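How to set up your first salt run in Wirora (and not go bust in April)

I've started Wirora more times than I care to admit, and I went bankrupt in nearly all of them before I got my head round the salt trade. 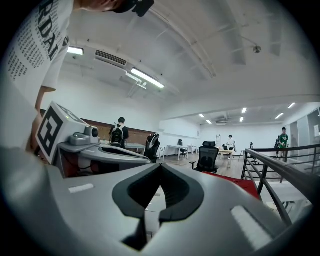

Leaning in, white T-shirt and all.

So, a quick bit of background for anyone who's just picked it up. You start with one barge, a loan from the Brisness harbour bank and a map that's mostly fog. The in-game tutorial teaches you how to steer, how to moor and how to buy a crate of apples, then wanders off and leaves you to it. What it doesn't teach you is how to make a living! Salt is the way to do it. Everybody needs it, it never rots, and the game quietly gives you all the bits for a decent salt run in the first two valleys.

I'm playing on the current version with the standard rules. If you've ticked Hard Winters when you made your save, most of this still works but you'll want a bigger cushion of cash, and I'd leave the second barge until much later.

Before you leave Brisness

Your starting purse is 2,760 marks. It looks like loads. Don't spend it on the cabin upgrade, which is the first thing the shipwright offers you and which does precisely nothing for cargo (it makes your crew slightly happier, and with a crew of one that's you).

Do these first, in this order:

Go to the bank and open the loan page. Change the repayment from weekly to monthly. There's a little arrow next to the word Terms that's very easy to miss, and clicking it doesn't cost anything.

Go to the chandler and buy two tarpaulins. Salt gets a damp penalty if it rains while you're loaded, and it rains a lot in the first month.

Talk to the woman mending nets by the steps. She marks Ekpo on your map. You can find it without her but you'll burn most of a day poking up side channels, and I once got stuck on a mudbank until the tide event came round.

Leave the rest of your money alone for now. I know, I know -- the shop's right there.

Getting to Ekpo

Ekpo is the salt village, upstream and to the east. Set off early in the morning, game time. If you leave after noon you'll reach the lock at dusk, the keeper goes home, and you sit there all night paying mooring fees for the pleasure.

At the fork, take the narrow channel with the willows. The wide one is quicker on paper, but it has a toll gate, and the toll is worked out on the size of your boat whether it's full or empty. On your way up you're carrying nothing, so that's money straight in the river.

Save when you get there. The game autosaves on mooring, but it keeps only the one slot and I like to have a proper save before I spend anything.

Buying the salt

Open the market board and look at the price of coarse salt. Ignore fine salt for the time being. It sells for more but only two towns want it, and once you've sold them a hold full they won't want any more until the following season.

You're looking for coarse salt at 14 marks a sack or under. If it's over that, sleep a night at the inn and look again. The price is redrawn every morning. On my last save I waited two nights, which felt like forever, and then it dropped and I filled the whole hold.

When you're ready to buy:

Click the sack icon, then hold shift to drag the slider in smaller steps. Without shift it jumps about all over the place.

Buy enough to fill the hold, but stop if your purse would go under 4 hundred or so marks' worth of breathing room. You need something left for the lock, food and the inevitable broken rope.

Put the tarpaulins on before you cast off. It's on the barge screen, under Fittings, and they don't go on by themselves. I lost a third of a cargo's value learning that one.

Selling it

This was where I kept going wrong. I'd go straight back to Brisness because it was the town I knew, and Brisness pays rubbish money for salt. Go past it and carry on down to Brikura. It's a fishing town, they salt everything, and the price there is nearly always better than anywhere else on the early map.

The trick (thank you to Warrick Rewi on the forum, whose barge guide got me through my first proper year) is to sell in lumps. Each lot you sell knocks the price down a bit, and it recovers overnight. Sell half when you arrive in the afternoon, stay the night, sell the other half in the morning. You pay one mooring fee and get a lot more for the second half. I ignored this for ages thinking it was too much faff and it's the best bit of advice in here.

If you want to squeeze out a little more, talk to the smokehouse owner before you open the market. Sometimes she's after a private delivery and it pays above the board price. Other times she just tells you about her knees.

Coming back up

Don't go home empty! Brikura sells dried fish cheaply and Ekpo will buy it. It won't make you rich but it covers food and locks for the trip. Keep it under the tarpaulins as well, as fish takes the same damp penalty.

I had 91 marks of profit on my first return load of fish and was ridiculously pleased with it.

The April problem

In April the snow melt comes down and the upper river floods. The willow channel shuts completely, the toll gate puts its prices up, and if your loan payment falls due while you're stuck at Ekpo with a full hold and an empty purse, that's your save finished. It's how most of mine ended.

What I do now is stop buying towards the end of March, sell everything at Brikura, and stay downstream doing short parcel jobs until the river drops. The parcel board is outside the post office. They're dull but they're safe, and you can pay the bank from the branch there. You don't need to go back to Brisness for it.

When to buy a second barge

Later than you'd like. Wait until you can pay for the barge, a month of wages and a full load of salt, all from cash. Lucie Kennedy left a comment on my old version of this page saying she buys hers in the first summer and it's fine, and she's clearly better at this than me, so have a go if you're feeling brave. Make a separate save first.

Once you do have two, give the second one the fish run only. The hired skipper can be set to a fixed route from the Orders tab, but he won't wait for a good salt price. He buys at whatever's on the board.

I'll do fine salt and the northern lakes next, when I've worked out why my boat keeps being impounded up there.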